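Ticket 241: Shared mailbox rules not applied after migration
Status: Resolved, monitoring
Site: Nuvville office
Affected service: Stomero mail gateway

Reported issue
Staff in the purchasing department reported that messages sent to the shared orders mailbox were no longer sorted into supplier folders. All incoming mail remained in the main inbox. More than 6 users were affected. No messages were reported missing.

Initial checks
The mailbox was opened from the administrator console and the rule list was present. Each rule was marked as active. A test message sent from an outside address was delivered without delay but was not moved. The same result was obtained in the desktop client and in webmail, which ruled out a fault on individual workstations. 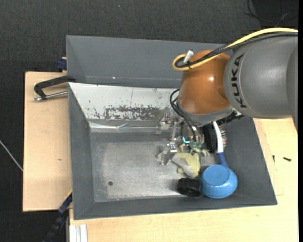

Dagný Lykkegaard
Service Desk Lead, Jetard

Findings
The rules had been exported under the former account name and still referred to it as owner. The gateway accepted the import but did not run rules whose owner could not be matched. Two rules for the supplier Bech had been created by hand after the migration and were working normally.

Action taken
Ownership of the remaining eight rules was reassigned to the current service account at 2 p.m. on Friday. The rules were then run once against the existing inbox. Purchasing confirmed that supplier folders were filling as expected.

Follow-up
Departments with shared mailboxes are asked to check their rules and report any that do not run. Please quote the ticket number in all replies.

Last updated: July
Contact the Service Desk | © Jetard | Back to top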